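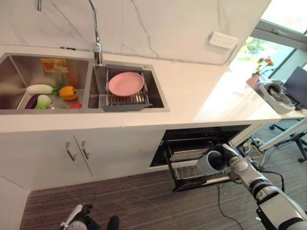
Page last changed: January

About Salwood Supper School

Small cooking school, evenings mostly. Home cooks, total beginners, people who just moved out and are sick of toast. No chef hats. No exams.

Started by Nadine Qaisi and Kusum Ahuja, out of Nadine's kitchen on Cornby Road. Two of them, one stove, a lot of washing up. We outgrew it pretty quick and moved to the current place over the hardware store. Door is round the side, ring twice, the bell sticks.

What we teach: knife basics, rice, beans, soups, flatbreads, what to do with a vegetable you've never bought before. Bok choy and eggplant come up alot. Also budgeting and shopping, which is half of it really. Amanuel Ayele does the Tuesday bread class (full till spring, ask about the wait list). Bezawit Woldegiorgis runs the stews course, and yes she will send you home with the spice mix recipe.

Classes are 2 hours. 60 dollars, all food included, bring a box for leftovers. Teens welcome with a grown up. Tell us about allergies when you book, not when you get here pls.

Last year 700 people cooked with us. Biggest single night was 80, the street supper, never again without a second oven.

Private groups, work teams, birthdays: email Fuad Derese in the office. He answers mornings. If you dont hear back in a few days, try again, the inbox is a mess at the moment.

Parking behind the bank after 6. Gift cards at the desk only.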